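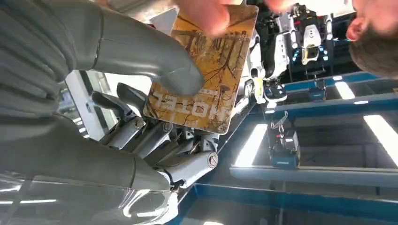 Kamberg Winter Market and Evening Theater: Questions from Our Guests

Updated 3 January 2022

Which days is the market open?

The market is open from Thursday until Sunday, through the whole season. The stalls open at eleven in the morning and close at eight in the evening. On theater evenings the food stalls stay open one hour longer, so that guests can eat after the show.

Do I need a ticket for the market?

No, the market is free. You need a ticket only for the theater at Kellside Hall. In the hall we have 300 seats, and the Saturday evening is usually sold out some days before. Please buy early if you come as a family and want to sit together.

What does a theater ticket cost?

One ticket costs $29, the same price for every seat. Children under six do not pay if they sit on the lap of a parent. There is a small discount for groups of ten or more, and for this you should write to us before you buy. We cannot give the discount afterwards.

How do we get there from the train station?

It is a walk of 1000 meters, and the way is flat. Go out at the main door, turn left and follow Lowther Street until you see the church. The market begins behind the church. If somebody in your party does not walk well, take the bus number two and get off at the third stop.

Can we arrive by car?

Yes. The parking lot at Lowther Street has 200 places. On Saturdays it is full already before noon, and then I would recommend the train. Please do not park in front of the houses on the small streets, the neighbors need this space for themselves.

Is the show good for small children?

It lasts two hours with one pause. In our experience children from five years can follow it well. There are two loud moments in the second half, with drums. If your child is afraid of this, ask the people at the door and they will tell you when it comes.

Where can we leave our shopping during the show?

In the coat room at Kellside Hall, on the lower floor. Bags and coats are free. Very large things, for example a Christmas tree, we can unfortunately not take. This question was asked more than once last season.

Where can we eat before the show?

The café Patine is next to the hall and serves soup, pies and cake. You can reserve a table there by telephone, but not through us. On the market itself you will find hot food at the stalls on the church side. Most of the stalls take cards, but two or three of them want cash only.

May I bring my dog?

To the market yes, on a short leash. To the hall no, except for guide dogs.

What happens if it snows?

The market stays open in normal snow. With strong wind we must close the stalls, and we write this on our page in the morning. The theater plays in any weather. If we have to cancel a show ourselves, you get your money back within two weeks.

Can I change my ticket to another evening?

Yes, one time, until the day before the show. Write to us with your order number and the new date you wish.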